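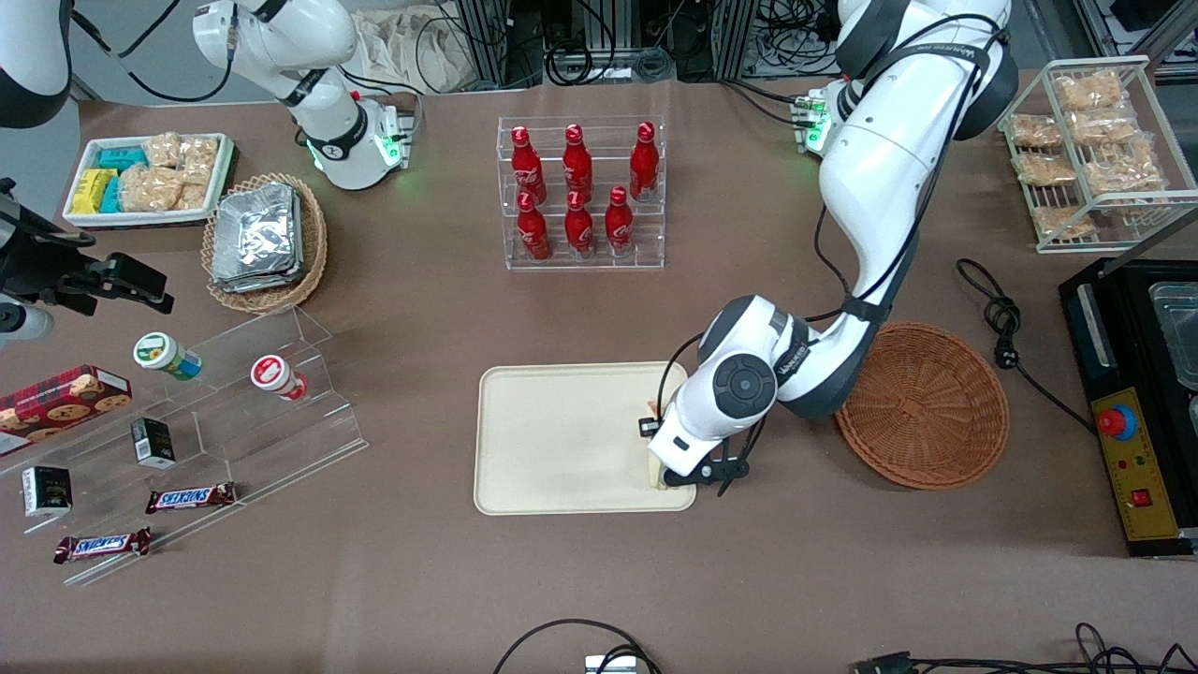
Cream-colored tray on the work table, with a small tan item held at the right rim.

About Cluslow

Cluslow is a contract packing and tray-loading company. We take finished goods in bulk from small manufacturers, sort and pack them to the customer's specification, and ship them to stores or directly to distribution centers. We do not manufacture, and we do not sell under our own name.

What we pack

Dry goods make up most of the work: crackers, tea, dried fruit, hardware kits, sewing notions and stationery sets. Unit weight must be under 6 pounds. We do not accept liquids in glass, aerosols, frozen product, or anything that requires a controlled substance license. Chilled product is accepted from September through the end of spring, subject to space in the cold room.

Food and non-food lines run in separate rooms with separate air handling. Pallets for the two sides enter through different dock doors and are not stored in the same racks.

Minimum order and lead time

The minimum run is 3000 units per item code. Smaller runs are accepted for samples and trade show stock at the setup rate shown on the quote. Lead time is counted from the day the last component arrives at our dock. If labels or inserts are late, the slot is released and the job moves to the next open week.

The weekly schedule closes Thursday at noon. Changes to quantity, artwork or ship-to address received after that go into the following week's schedule.

History

The company was started by Wenceslao Figueroa and Meenakshi Tripathi, who had both worked at Goossens, a regional packing house. The first account was Fevico, a maker of boxed fasteners, and Fevico is still a customer. The original unit had a single dock door and no racking. We moved to the present building in Skuditham when the second food account was signed, and added the cold room two years later.

We now employ 67 people across 2 shifts. Seasonal staff are hired directly and complete the same training as permanent staff before working on a food line.

Quality and records

Each job has a written packing specification, signed by the customer before the first run. The specification covers count per tray, orientation, seal type, label position, case pattern and pallet height. A first-off sample is kept until the job is invoiced. Lot numbers are recorded at receipt, at packing and at shipping, and can be traced in either direction.

Check weighers are verified at the start of each shift and after any changeover. Metal detection is standard on all food lines. Allergen changeovers require a full washdown and a swab result before restart.

Who to contact

New accounts and quotes: Ritu Mittal
Scheduling and dock appointments: Archana Lodhi
Quality, specifications and audits: Shanti Dwivedi

Please include the item code and case dimensions with any quote request. If the product is a food, attach the current ingredient statement and the allergen declaration. Customer audits are welcome with advance notice. Visitors to the food side must remove jewelry and complete the health form at the front desk.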